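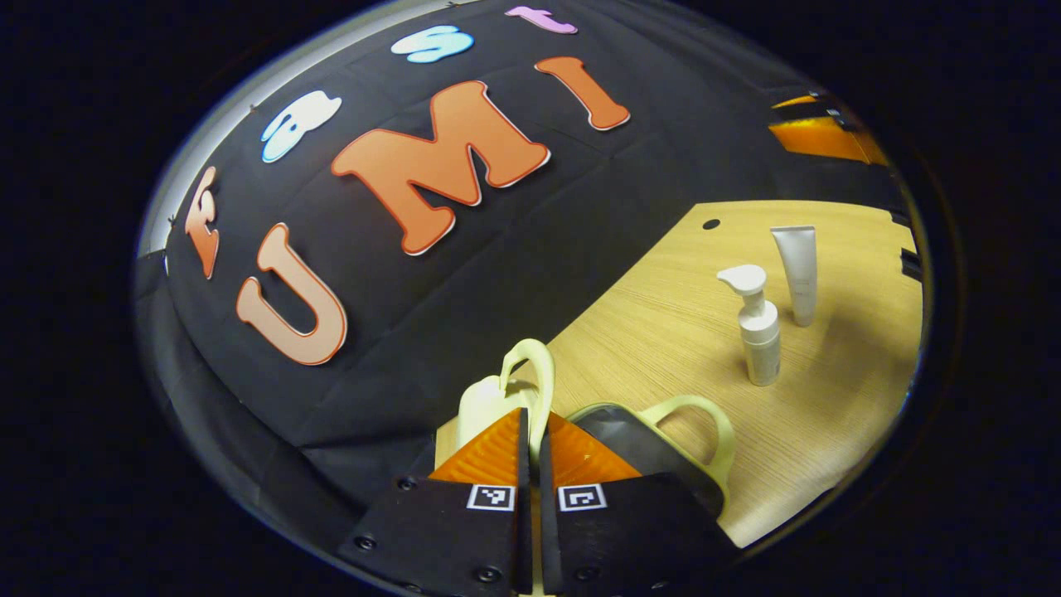
Flulen Display Lettering Corpus

Version 2, released 03/12/2018
Maintained by Solange Ferrand, Pirkanix

Summary

Flulen is a text corpus of short signs transcribed from shop fronts, school hallways, market stalls and club notice boards. It is meant for work on spelling variation, abbreviation and line breaking in short public text. The release holds 233 transcribed signs from 205 locations. Images are not part of the download.

Contents

signs.tsv – one row per sign, UTF-8, tab separated
places.tsv – one row per location
notes.txt – transcriber remarks, free form

Fields in signs.tsv

sign_id: integer, stable across versions
place_id: key into places.tsv
text: transcription, line breaks written as a vertical bar
case: upper, lower or mixed
medium: painted, printed, cut, molded, handwritten or other
legible: full or partial
lang: two-letter code, empty if undetermined

Transcription rules

Spelling is kept as found, including doubled or missing letters. A letter that can't be read is entered as a question mark. If two readings are equally likely, the first goes in the text field and the second in notes.txt. Decorative shapes that stand in for a letter are transcribed as that letter only when the word is otherwise complete. Slanted or curved lettering is read along its baseline and gets no special code.

Collection

Most signs come from the towns of Windetside and Bailly. The Bailly portion was gathered in October and leans heavily toward bakeries and hardware stores. Each sign was transcribed twice, and differences were settled by the maintainer.

Known problems

The medium field is unreliable for rows added before version 2; older rows used "other" for anything that was not paint or print. Place names in places.tsv are not normalized. A few rows have a trailing space in the text field, which breaks exact matching – strip before comparing.

Changes since version 1

Added the legible field. Split "handwritten" from "painted". Removed duplicate rows from Windetside.

Terms

Free for research and teaching. Please cite the version number. Send corrections to the maintainer with the sign_id and the proposed reading.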